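Do you need special glasses for the patio?

I've been reading the ads again, and Ernance would like me to believe I do.
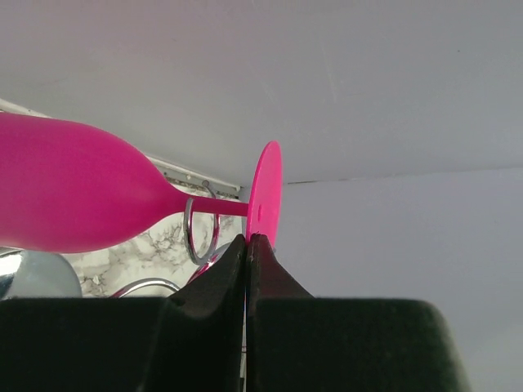 What do you do with pink stemmed glasses once summer's over? Wrap each one in a tea towel and put it on the high shelf until you've got people coming.

Hwa-young Do reckons a drink tastes better if the glass is a cheerful colour. I have my doubts. She served the same lemonade twice in August, pink glass and plain tumbler, and I couldn't pick a favourite. I also can't see how much is left in a solid pink bowl — a real nuisance when you're pouring.

The stems take up room as well. My cupboard is 2 shelves and a hook, and the mugs were there first.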